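Search this site Search Go

House rules for the robot table

When I started at Brirley our written rules for working near the arm ran to 2,128 words. I know this because I was asked to shorten them, and the first thing a person does when asked to shorten something is check how bad it is. There was a paragraph on footwear. There was no paragraph on where to put your coffee. 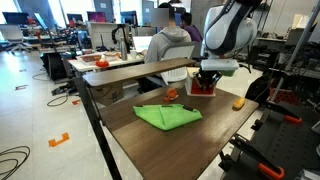

Jarrah Hollis
Lab operations, Brirley

The new version is under 800 words and hangs at eye level, where people can ignore it more comfortably. Keegan Fairweather, who trained at Skavness and has opinions, wanted it on one page with a bigger font. He got the font.

Most of it is dull. Agree on who has the stop button before the arm moves. Hands stay off the table while it's moving, even if the cloth is folded wrong and it's driving you nuts. If you must fix the cloth, stop the arm, say so out loud, fix it, step back. Saying it out loud feels silly for 2 days and then you stop noticing.

Drinks and lunch live on the white desk. I'd like them in another room entirely, but I also like having coworkers.

Cables are my own hobbyhorse. The one on the arm needs enough slack to reach every pose and not so much that it goes shopping among the props. Run the full motion slowly first and watch the cable the whole way, not the gripper. Everybody watches the gripper.

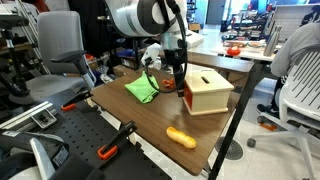
Rules we argued about

Clamps. I wanted them checked at the start of every session, Keegan wanted once a week. We settled on every session, and he checks them with a sigh.

Chairs. Sitting with your back to the arm is allowed at the desk, outside its reach, and I still don't love it. The Tomoana people mark their reach on the floor in paint. I've asked for paint. I have been given tape.

Review comes up again in December, when I fully expect someone to add footwear back in.

Contact | Copyright Jarrah Hollis | Back to top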